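Section 4: Setting Up the Ilari Auto Top-Off

Applies to: Ilari controller 2428 with single float sensor, standard pump, and 180-inch supply line.

4.1 Before you start

The auto top-off (ATO) replaces water that evaporates from the sump. It adds fresh water only. It does not add salt, and it must not be used to perform water changes.

Complete the leak test in Section 3 before starting this section. The sump return pump must be running and the water level in the return chamber must be at its normal working height. If the level is still moving because the overflow has not been tuned, stop and finish that first. A sensor set against a moving level will have to be set again.

You will need:
The Ilari controller and power supply
Float sensor and magnetic bracket
Top-off pump
Supply line
Reservoir with a loose-fitting lid
A soft cloth
A measuring jug
Painter's tape and a pen

Fill the reservoir with reverse osmosis or deionized water. Tap water can be used for the test in 4.5 if the tank has not been stocked, but empty the reservoir and rinse the pump afterward.

CAUTION: Do not connect the ATO directly to a household water line or to the output of an RO unit. The controller has no means of shutting off a pressurized supply.

4.2 Placing the reservoir

1. Set the reservoir on a level surface that will carry its full weight. The floor of the cabinet is suitable in most Wernwood stands. Do not place it on a shelf held by pins.

2. Check the height of the reservoir against the sump. The highest water level in the reservoir must be lower than the point where the supply line will discharge. If it is higher, water can continue to siphon into the sump after the pump has stopped.

3. Place the pump flat on the bottom of the reservoir, suction cups down. Wet the cups first.

4. Route the pump cable out through the notch in the lid. Leave enough slack to lift the pump out for cleaning without unplugging it.

Note: The lid must not be airtight. As the pump draws the level down, air has to enter. A sealed lid will slow the flow and can pull in the sides of a thin-walled container.

4.3 Mounting the sensor

The sensor belongs in the return chamber, where the level drops as water evaporates. The other chambers are held at a fixed height by their baffles and will not show the change.

1. Wipe the inside and outside of the chamber wall with the soft cloth. Remove any salt or algae from the area where the bracket will sit.

2. Mark the working water level on the outside of the glass with a strip of painter's tape.

3. Hold the wet half of the bracket against the inside wall with the float at the height of the tape. Keep the sensor clear of the return pump intake and away from any stream of bubbles.

4. Bring the dry half up to the outside wall slowly until the magnets meet. Keep fingers out of the gap.

5. Slide the bracket up or down until the float sits level with the tape.

6. Move the float through its full travel by hand. It must rise and fall freely without touching the wall, a cable, or the bracket.

CAUTION: The bracket magnets are strong. Do not let the two halves snap together without glass between them. Chipped magnet housings will allow salt water to reach the magnet, which then rusts and can release metals into the tank. Replace a chipped bracket before use.
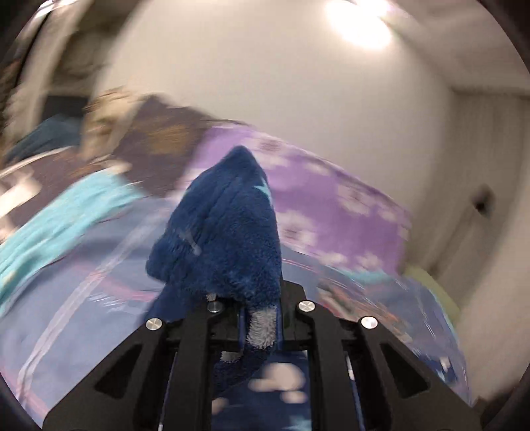 The supply line should be routed in one continuous run from the pump to the sump, with no joints inside the cabinet. Push the line fully onto the pump outlet, then tighten the collar by hand until it stops. At the sump end, fit the line into the discharge clip and close the clip just far enough to hold the line in place. The grip to aim for is that of the two black fingers in the photo on the navy plush toy: one on each side, with the thing held between them and pointing up. The line should likewise enter the clip from below and stand upright before it bends over the rim of the sump. If the wall of the line is visibly flattened, open the clip by one notch.

4.4 Finishing the supply line

1. Trim the discharge end square with a sharp blade. Do not use scissors, which tend to pinch the line.

2. Position the end at least 3 inches above the highest water level the sump can reach with the return pump off. The end must never be under water. A submerged end allows salt water to siphon back into the reservoir.

3. Point the discharge away from the float. Water falling on the float can hold it down and keep the pump running.

4. Check the full length of the line for kinks. Pay attention to the point where it leaves the reservoir lid.

5. Secure the line to the cabinet wall with the adhesive clips supplied. Press each clip for 30 seconds. Do not fix a clip to damp or salt-covered wood.

6. Form a drip loop in every cable that runs down to a power outlet. The lowest point of the loop must be below the outlet.

WARNING: Mount the controller above and to one side of the sump, never directly over it. Plug it into an outlet protected by a ground fault circuit interrupter.

4.5 First run and test

1. Confirm that the pump is submerged and that the sensor is connected. Plug in the controller. The status light will flash green, then stay green.

2. Remove water from the return chamber with the measuring jug until the float drops. The light will change to blue and the pump will start after a short delay.

3. Watch the discharge end. The first flow may be uneven while air leaves the line.

4. When the float rises, the pump must stop and the light must return to green.

5. Look at the discharge end again. A few drops are normal. A steady trickle means the line is siphoning. Unplug the controller, lift the line out of the sump, and return to 4.2, step 2.

6. Repeat the test, and stay with the tank until the second cycle is complete.

7. Turn off the return pump and let the display tank drain to the sump. The ATO must stay off. Turn the return pump back on. The level in the return chamber will dip briefly and the ATO may start. This is normal if it stops once the level settles.

Note: Unplug the ATO during water changes and any time the return pump is off for maintenance. Write the reminder on the tape next to the controller if more than one person looks after the tank.

4.6 Setting the run limit

The run limit stops the pump if the float has not risen within a set time. It protects the tank from a large drop in salinity if the float sticks.

1. Press and hold SET until the display flashes.

2. Use the arrow buttons to enter the limit in seconds. The factory setting is 180.

3. Press SET once to save.

Use the shortest limit that lets a normal cycle finish. A small sump needs a much lower value than the factory setting. If the limit is reached, the light turns red and the pump stays off until SET is pressed. Find the cause before resetting.

The optional Noslow check valve adds a small delay to each cycle. If it is fitted, run the test in 4.5 again before choosing a limit. The check valve does not replace the air gap in 4.4, step 2.

4.7 Faults

Pump runs but no water arrives: Reservoir empty, line kinked, or air trapped in the pump. Tilt the pump under water to release the air.

Pump starts and stops many times in a row: Surface is rippling at the sensor. Move the bracket away from the baffle or fit the Sandhu float guard.

Red light after every cycle: Run limit too short, or pump intake partly blocked.

Light stays green although the level is low: Float stuck in the raised position. Clean with warm water and a soft brush. Snails are a common cause.

Salinity falling over several days: Check for a slow siphon and for salt water leaving the system by another route, such as a skimmer cup overflowing.

Clean the float monthly. Rinse the reservoir whenever the walls feel slick.

Section text: Babak Akbari. Technical check: Pushpa Bansal. Revised Jul 3, 2018.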